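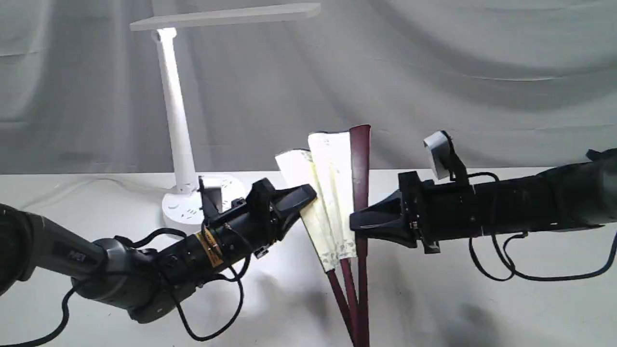

Jonas Leitner

The Vasavley washbasin from Prutura looks at first like a thick slice of stone laid on the wall. It is the work of designer Hussam Nimri, who grew up in Abu Hammour and now keeps a small studio in Drerkitz. He wanted a basin in which the drain disappears, so the water runs down a gentle slope and leaves through a slot 14 millimeters wide at the back.

The surface is matte and a little warm to the hand. Nimri tried 5 mixtures of mineral powder and resin before he was satisfied with the color, a soft gray with a touch of green. "In the morning I do not want to see something shiny," he told me.

Prutura offers the basin in two widths, with a shelf on the left or on the right. I prefer the wider one – it gives space for soap and a glass. The slot cover lifts out for cleaning. A first series of 200 pieces will go to shops in September, and a matching bathtub is still being drawn.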